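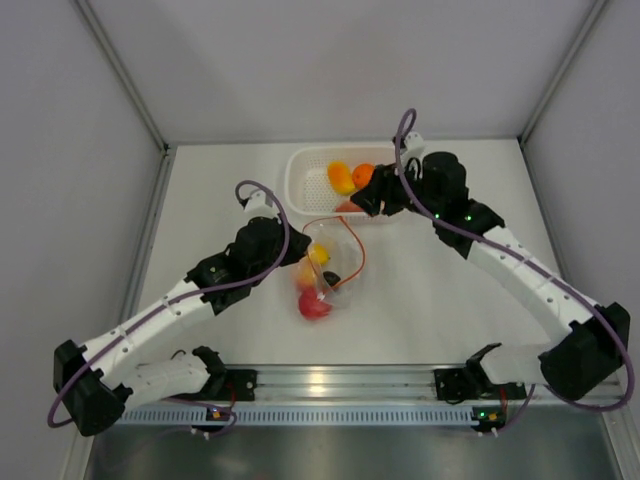

*Both arms on the fruit job, one at the basket and one at the bag.*

If you've got a pair of small arms on a bench and you're trying to decide which fingers to put on them, skip the blocks and go to the produce aisle. I've been swapping grippers back and forth for a while now, and fruit has taught me more than any cube ever did (a cube is the same from every side, so of course it works!). Here's what I'd pass along.

**Use a mix of shapes.** A lemon and an orange are easy to center between two fingers. A mango is long and slick and likes to swing, so grab it across the narrow way, near the middle. Anything wedge-shaped should go last, when there's room around it.

**Pick a basket with holes and a rounded rim.** Mine is plain white plastic. Solid tubs throw one big glare patch and my wrist camera hates that. The holes break it up, and fingertips slide over a rounded rim where they'd catch on a sharp one. Stick it down with two squares of mounting putty or it'll creep across the table on you.

**Clear bags are the hard part.** I like one with a colored edge at the mouth, so the camera has something to follow. Open it wide before you start. If the mouth sags shut, let one arm hold it and the other do the carrying. Cameron Kerslake runs the same arms with a stiff wire hoop in the bag, and I'll admit his runs go smoother, but then you aren't really testing the bag anymore, are you?

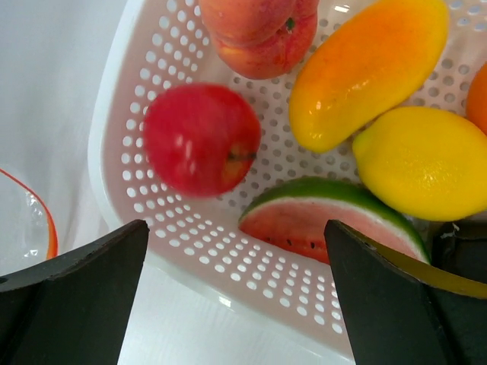
As for the fingers themselves, I tried the Pryor set first. They're stiff, they line up every time, and they leave a dent in anything ripe. The Fluvanen ones have more give and I got through 40 picks in a row with them before I dropped an orange. Downside: they're thick at the tips, so when the fruit is crowded they bump the neighbor on the way in. I ended up keeping Fluvanen for soft stuff and going back to Pryor when things are packed close together. Swapping takes 2 screws per finger. Put them in a magnetic dish, please, I've crawled around on the floor enough for everyone.

**Wipe the fingertips.** Bags make them slippery after a while, and I wasted an entire evening retuning grip force when all they needed was a damp cloth. If they're still slick, a light rub with Gritimum 300 sheet brings the bite back. Go easy!

**Camera placement.** I'd keep one fixed view of the table and one at each wrist. The fixed one tells you where the arm went wrong, the wrist ones tell you why. Tilt a wrist camera until both fingertips show at the bottom of the picture, then lock it and mark the bracket with a paint pen.

**Cables.** Leave more slack than looks right at the wrist and the elbow. Run each joint to both ends by hand with the power off and watch the loop the whole way. I tie mine down along the straight part of the forearm only.

**Controller.** The Eltia box is fussier to set up than my old one, but it holds its settings when you unplug it, and that sold me. Start with the speed turned way down and write down every change, with the finger set next to it. I've got a spiral notebook full of numbers from June that mean nothing to me now because I didn't.

Next up is grapes, still on the stem. I'll probably start with the Fluvanen tips and a towel under the basket.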